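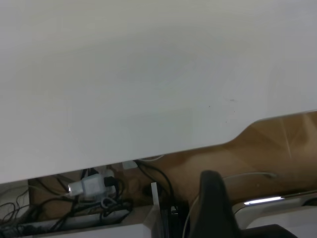

Dorothy Marsden wrote in to ask whether a run where the arm fumbles should go in the bin, and how many is enough anyway.

Please keep it, Dorothy! A fumble that gets put right teaches the learner plenty, so just mark it "recovered" on the Broratari sheet and carry on. As for how many, our first set came to 2,486 runs, but you can start training on far fewer and see how it goes.

Can two people share a session?

Yes, and we like it when they do, as everybody moves the arm a little differently (swap every 11 runs or so if you get tired). Just put both names on the sheet.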